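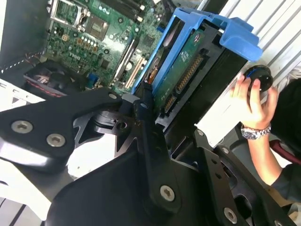 Aug 7, 2021 — by the Skolbridge Robotics Club
Reading time: 3 min

Our summer project had a simple title on the notice board: "Take the computer apart, but politely." For one part of the summer the students of Skolbridge worked on a robot task which is close to a real job, the removing of hard disks from old office computers. It is a good task for learning, for the reason that almost every object in it has a different shape. The drive sits in a bright blue plastic caddy with a handle like the letter U, and the students soon agreed that the blue was a gift to us, as the green board and the black case around it are much harder to tell apart in the pictures from the wrist. In that view the gripper stands in front, and the person's hand with the watch is on the black knob at the end of the white housing.

I write these lines for the parents and for the other clubs who asked us what we do the whole day. English is not my first language and I ask for a little patience.

How we were organised

There were 14 students in the group, most of them in their first year with the club. Two had already been with us in the Edton competition last September, where our robot had to sort wooden blocks, and they expected that a computer would be only a little more difficult. After the first morning they did not say this any more.

We divided the task in small pieces. One pair worked on the approach, one pair on the closing of the fingers, and the others wrote down every attempt in the big notebook. Each pair changed its place after lunch, so that the people who like programming also had to hold a screwdriver, and the opposite. I believe this was the best decision of the summer, although there were some complaints.

What we learned about drives

A hard disk has two connectors on its edge, a long one for power and a smaller one for data. Both cables must be off before anything is pulled. We repeated this sentence so often that it was finally written on a paper and fixed to the door of the workshop. A robot does not feel sorry for a cable.

The angle is the second thing. If the drive is pulled even a little to the side, it becomes stuck between the rails, and pulling stronger only makes it worse. The students drew the path on squared paper before they gave any numbers to the program. I was happy to see paper and pencils on the tables again.

The notebook

We have 77 attempts in the notebook. Our rule was that an attempt is written down also when it is a shameful one, with the reason next to it if the reason is known. In 19 of them the reason column says only "no idea". We kept these, and they gave us the longest discussions.

The program which the students call Tavares (after a street where two of them live) has 1184 lines at the moment. It should be shorter. Many parts were copied from one place to another in the last days, and to clean it is the first homework for the autumn.

For clubs who want to try the same

— Take computers of one model for the beginning. We mixed them too early.
— Ask the donor if the disks may be used. Two schools said no, and we returned their computers complete.
— Keep the small screws in a closed box with the name of the pair on it.
— Let the students do the whole job by hand first, slowly, and speak aloud what their fingers are doing. Their programs became clearer after this.

In September we will visit the club in Prallstead and bring two computers with us. They have more experience with gripping than we do, and we hope they will look at our fingers, which slip on smooth plastic. The places for the new term are open to everybody from twelve years old, and no knowledge of programming is necessary. Please bring closed shoes and something to eat at noon.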